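Forums > Fairs and Parks > Incidents and Closures > Wheel stopped at Feselley fair

Wheel stopped at Feselley fair Thursday night, riders up there over an hour

lulness_dad
Did anyone else see this? The big wheel at the Feselley fair quit on Thursday at 7:40 p.m. with people on it. I was in line with my daughter, maybe four groups from the front. It slowed down, went a little farther, and stopped. The lights stayed on the whole time. They didn't say anything over the speakers for a good fifteen minutes, then a man with a bullhorn told everyone to stay seated.

The last riders got off a little before 9. I didn't see anyone hurt. One older woman sat on the steps for a while and the first aid people gave her water. The Lulness paper has two paragraphs on it and says "a technical problem," which could mean anything.

The wheel was open again Friday at noon. That seems quick to me.

ridge_runner
I was on it. Third car down from the top on the parking lot side. It got cold and a boy in the next car cried for a while, but it was calm otherwise. They brought us down by hand, one car at a time, with two men turning something at the base. Every time it moved it rocked a bit and then they'd let it settle.

My complaint is the bullhorn. We couldn't make out a word of it up there. My wife called the fair office number off the back of the ticket and it went to voicemail.

Skarphéðinn N.
Skarphéðinn Nørgaard here. I worked wheels for Selireo for six seasons, the same company that has the Feselley contract now, though I left before they got this one. What ridge_runner describes is the normal way down. The wheel is a Tapia. When the drive trips, the brake comes on by itself and you need two people to bring it around by hand. You unload the car at the platform, then you go to the car that keeps the load even, which may be clear on the other side. People watching think the crew is lost when they skip cars. They aren't. If you empty one side first, the wheel wants to roll.

An hour and a quarter for a full wheel by hand is about what I'd expect.

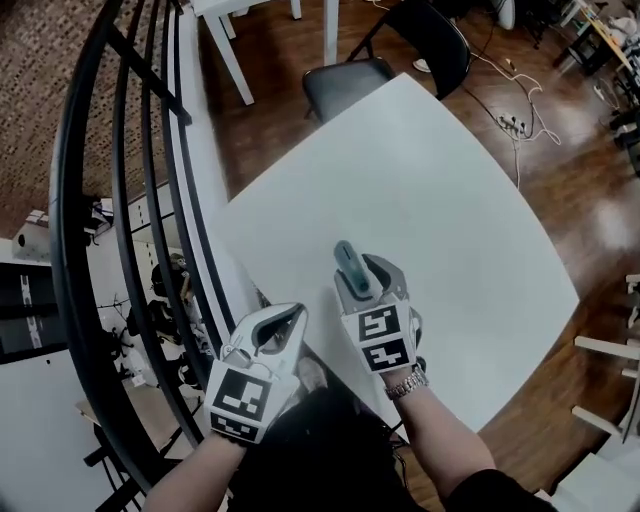
Can they open a ride again the next day without the state looking at it?

It depends on what stopped it. Under the rules we worked to, a tripped drive with no injury could be cleared by the operator's own mechanic, who wrote it in the log and ran the ride empty before letting anyone on. An injury or a broken part meant the ride stayed shut until an inspector signed it off.

lulness_dad
OK, that helps. But then the person deciding it's safe works for the company that loses money while it's closed. I don't love that.

Skarphéðinn N.
I understand that. I'd say the mechanic's name is on the log and he's the one who gets asked about it later. I never had a boss tell me to sign something.

midway_moth
Well, I did. Different company, kiddie coaster, not a wheel. I was told the inspector had "basically" been by. He had not been by. So I'm with lulness_dad on this. One good crew doesn't tell you much about the rest of them.

Also, they sold tickets for the wheel the whole time it was down. I watched the booth do it. The girl selling them didn't know it had stopped, you can't see it from there.

ridge_runner
That part is true. There was a line at the booth when we finally walked out past it.

I went to the fair office Friday morning about a refund. They gave us our ride tickets back and free parking for another day. I asked for the gate admission too and was told no, the gate is separate from the rides. I talked to Ivana Bustos, who runs the office, and she was polite about it. She said the wheel carried 2,005 riders on Wednesday with no trouble and that the stop was a sensor on the drive motor that read too hot. She said the sensor was replaced overnight. She also said I could ask for a copy of the log page in writing, so I did.

SumathiK
If they replaced a part, doesn't that make it a "broken part" under what Skarphéðinn said? Then it should have waited for an inspector.

Skarphéðinn N.
Fair question. Broken part in the rule meant something that holds the ride up or holds the rider in. Spokes, pins, bearings, lap bars, doors. A sensor that shuts the ride down when it shouldn't is a nuisance, but it fails toward stopped. We swapped those ourselves and kept spares in the truck.

I would want to know if it was the sensor or if the motor really was hot, though. You can swap a sensor and the number looks fine for a day.

SumathiK
That's my worry too. We had tickets for Saturday and I gave the kids a choice of anything else. They picked the swings.

midway_moth
Swings are worse, if you look at what gets dropped off them.
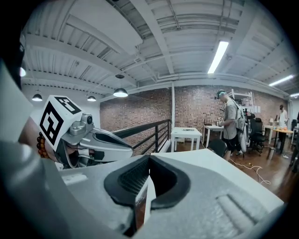 SumathiK
Loose items were the one thing the crew was strict about when we went on Saturday. I do volunteer shifts at the gate of a much smaller fair (Sumathi Kandasamy, if any of you know it) and I wish we had their sign. Theirs lists hats, phones, keys, glasses without a strap, and anything on the wrist that isn't buckled. We only say "secure your belongings," and people read that any way they like. A string of round beads like the orange-brown one in that photo would go in the tray at Feselley, and at ours it would go right up on the ride. When elastic lets go at that height the beads come down on whoever is in line. So I'll give them credit there, even if I still think they should have closed the wheel for the weekend.

lulness_dad
They made me take my cap off for the carousel, so yes, strict.

vlaxdal
I don't post much. Villads Laxdal, I'm on the town side in Lulness, parks and permits. A few things I can say.

The fair pays for a permit and has to report any stop that keeps riders up for more than 30 minutes. They reported it at 9:20 that same night. That is within the rule. We don't inspect rides, the state does, and the state was told on Friday morning. I don't know yet if they plan to send somebody.

On the ticket booth, there's no rule about it that I can find. I have asked the fair to put a radio in there.

On the bullhorn, the permit says they need a public address system that reaches all rides. It doesn't say it has to reach the top of a ride. I think it should, and I'll bring that up before the January renewal.

midway_moth
So they could have a speaker at the bottom of a wheel nobody can hear from the top and it counts.

vlaxdal
As written, yes.

ridge_runner
Got the log page today, faster than I expected. It says drive stopped 7:41, motor temp fault, brake set, hand evacuation, last rider off 8:56. Then sensor replaced, 500 dollar part, and run empty for 2 hours before opening. Signed by R. Bodin. It doesn't give a motor temperature before or after.

Skarphéðinn N.
That'll be Régis Bodin. I know him, he trained me on the hand crank. Two hours empty is longer than we usually ran. I would still have written down the temperature. You can ask for it, the meter reading should be on a separate sheet with the hour count.

lulness_dad
Did you ask?

ridge_runner
Sent the request this afternoon. The hour meter is on the page I have, it says 3,009. No idea if that's high.

Skarphéðinn N.
Not for a Tapia. Ours had more than that when I left.

SumathiK
Please post the sheet when it comes. We have the same company's small wheel coming to us next season and I'd like to have it in hand before our meeting with them.

You need an account to reply to this thread.

We use cookies to keep you logged in and to count visits. Accept | Settings

Contact the moderators | Forum rules | Copyright the posters and site owners | Back to top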